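Three evenings gone and I finally know why Callus kept punching the worktop!

Some catching up for anyone new. Callus is my simulated kitchen arm — well, the arm itself is a Franka model, Callus is the name of the controller I've been writing for it since last December. It lives in a made-up kitchen with a marble counter, it picks things up, it puts them somewhere else, and I sit with a mug of tea and watch it like other people watch the football. I love this thing.

So. I set it going overnight with a batch of 300 pick-ups, all on small objects scattered along the counter, and went to bed feeling very pleased with myself. In the morning the log said 38 of them had ended in a contact force alarm. Not a gentle one either. The worst peak was 2,203 newtons, straight down into the stone. On a real arm that's a bent finger at the very least, and quite possibly a trip to A&E if somebody's hand was in the way.

My first guess was the collision mesh for the marble. Wrong. Second guess was the gripper opening too late and clipping things on the way down, and I spent a whole evening on that one (complete with graphs, very handsome graphs). Also wrong.

Then I mentioned it to Sigrún Holst, who looked after packing robots for years, and she asked what the controller does when an object is lying down. And I said, it does the same thing as when... oh.

Callus was taking the height of each object from a table I'd typed in by hand, back when everything in the kitchen stood up politely. A salt shaker on its side is a lot shorter than a standing one, so the grip height was nonsense. The fingers came down, met nothing where they expected something, and my "keep going until you feel it" rule did exactly what I'd told it to. It felt the worktop. Very firmly!

The bit that bothers me more is the force limit. I did have one. It was set at 100 newtons and it was being checked once per planning step, and a planning step is an age when you're heading downwards at speed. By the time the check came round the damage was done. It's now checked on every tick of the physics, and if it trips, the arm stops dead and waits for me to clear it by hand. Armindo Matos pointed out that I should have a hard floor as well, a height the fingertips may never go below whatever the rest of the code thinks, so that's in too.

The height table is gone. Callus now works it out from the object's pose every time.

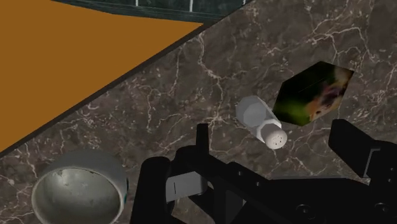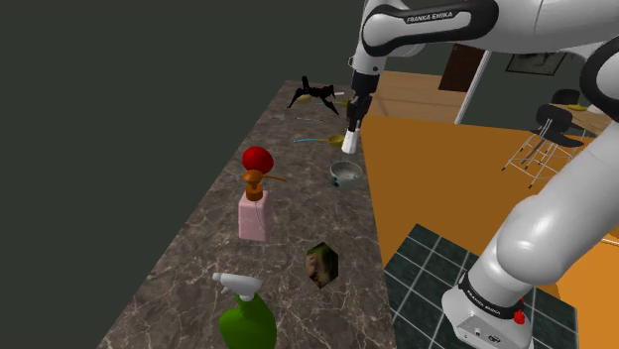 The simulated kitchen, with things to pick up on the marble and the gripper in view.

I'm running the same batch again tonight, with the same seeds, and I'll post the log whatever it says.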